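Search this site Search Go

Cell keeper for the kitchen robot, Tirkdale workshop
Reference 611

We're looking for someone to look after Rallura, our two-armed cooking cell, and we're really excited about who might turn up. You'd be joining a small team at Flurkura (Győző Rácz on mechanics, Erzsébet Jakab on software, Katalin Bognár on the simulator) and you'd be the person the rest of us come to when a finger starts sticking.

Most of the job is hands-on. You'd check the finger joints before the morning run, grease what needs greasing, swap worn fingertips and keep the spares drawer in order. You'd also zero both arms after any repair, then write down what you did so that the next person can follow it. The cell has logged 2000 hours and it's a lovely machine to work on, though the left wrist cover is a pig to get off and we'd welcome ideas!

Every change to the hands gets tried in simulation before we power up the real arms. Katalin will teach you how to load a scene, set the start pose and watch for a grip that drifts. The pan task is the one you'll get to know best.
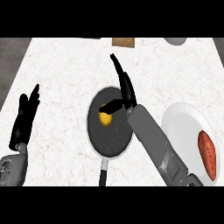

Page last changed: April, 4.15 pm

With the right hand pressing the spatula over the yellow food in the pan and the left hand open and empty, it's a good pose for checking one arm at a time. You'd compare the joint readings with those from the real cell and tell Erzsébet if they disagree. Sometimes it's a loose cable, sometimes it's a number in a settings file, and finding out which is half the fun.

You don't need a degree. We'd love to hear from people who've mended bikes, sewing machines, coffee machines, lab kit, anything with small moving parts. You should be happy reading a wiring diagram and locking off the power before you reach in. Some scripting would help but we can teach it.

Hours are 8 am to 4 pm, with a longer day now and then when we strip an arm. The bench is in Unit 112, step-free from the car park.

To apply, send a page or so about something you've repaired and how you went about it to Hajnalka Mészáros, quoting the reference. No CV needed at this stage. If you're shortlisted we'll invite you in to take a spare finger apart with Győző and put it back together.

Contact Hajnalka Mészáros, extension 821 | © Flurkura | Back to top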